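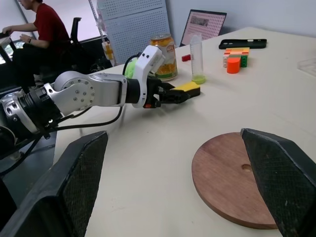 Sponge in the two-finger gripper, seen from the wrist camera on the other arm.

Normont two-finger gripper with textured pads
Sold as a matched pair, 981 dollars, wrist camera extra

I've had a pair of these on the bench and I've grown very fond of them! The black fingers come to a point, and the inner faces have a fine grid texture, so you get some bite on soft stuff like a dish sponge without cranking up the force. I set mine to 50 per cent for nearly everything (Géza Virág at Stovel talked me into that, and he was right).

The wrist camera looks straight out between the fingers. It's a small view and the fingers take up a fair bit of it, but for lining up a grasp I'd take it over an overhead camera any time – you're looking where the gripper is looking. I'd still run both if the budget stretches.

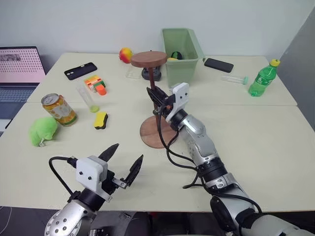
Right gripper around the post of the wooden stand, left one open.

Tall things are where the pointed fingers earn their keep. Going in at the post is my favourite test, with a wide disc up top and a base underneath to stay clear of. My old Valteo pair had stubby fingers and I always fumbled that one. Watch your cable, though. Leave enough slack for the wrist to turn, but keep the loops away from whatever you're reaching for.

Pads are rated for 3,000 cycles and spares come in packs of 2. Grey or black, same price. The next batch lands in November.

Filed under: Grippers & End Effectors / Bench Notes
© Kongkaew Automation | Contact Philomena Ní Mhurchú, sales | Back to top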